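I have decided the play kitchen needs a proper sorting, and by proper I mean everything out, everything looked at, and a decision made about each piece before supper. I put this off all summer (and most of the fall too, if I'm being fair to summer). Unathi says she still wants the whole lot for the kids' corner, so there's my deadline. The banana gets to stay, I settled that one first! It has that silly half-peeled skin with the floppy bits and I'm too fond of it. 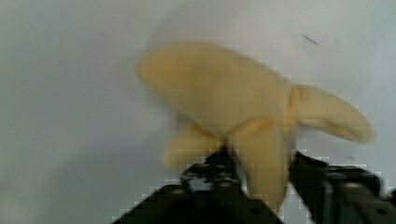 Palacios, November

Up early, coffee on the porch, too windy to enjoy it. Came in and got going on the green things. I do love that mint color — I keep thinking I'd buy real pots in it if I ever saw them at a decent price. The colander is my favorite, a good big oval with handles at both ends, and the holes go right through it the way they should. Spatula, keep. Pot, keep. The lavender plate doesn't match a single thing and I'm keeping that too, so you can see how ruthless I'm being.

Bongani called in the middle of it about Thursday and we talked for 42 minutes by the clock on the stove, mostly about his roof. My tea went cold. He wants 400 shingles and a ladder and I have neither.
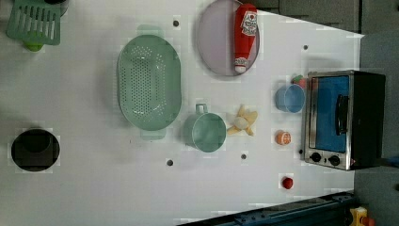 Green pot, banana, ketchup on the plate.

Where was I? The food. I want the orange slice and the strawberry to go in with the ketchup so there's one box for eating and one for cooking, and then Unathi can mix them up however she likes. The toaster oven is the part I'm fussing over. It's lovely with the steel on it but it takes up so much room, and I only have two boxes. Maybe it travels by itself on the back seat with a towel around it. 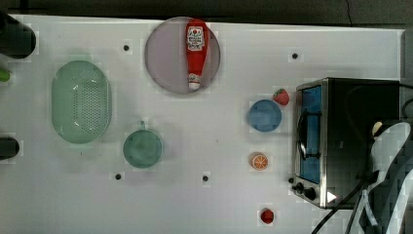

And if it does go on the back seat then Sipho will have to ride up front, and he'll want to pick the music the whole way there, so I'd better think about that some more. Must ask Unathi if she has a shelf deep enough. Must also find the packing tape, which I had in my hand yesterday.

Leftover soup for supper. Wind's still going.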